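Set the cell up on screen first
March 9, 2024

Most small shops still set up a handling cell by standing next to it with the pendant. I think they should stop. At Rilovow we moved one cell, the bracket station at Odport, to simulation first last October, and I would not go back.

The old way cost us nearly 24 hours of stopped production for each new part. Finger pads were changed by guesswork, and the approach height was taught by eye. Under the new routine the fingers, the part and the table are modelled first, and the approach is checked from the gripper's own side before anyone opens the guard. Stopped time is now 2 hours.
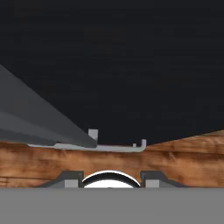
Does the model replace the check on the real machine?
It doesn't. Pads wear and mounts shift, so the fingers still have to be measured at the cell before the first run.

The objection I hear is the cost of the modelling time. It is fair for a shop with one part. We run 69, and the argument ended there for us.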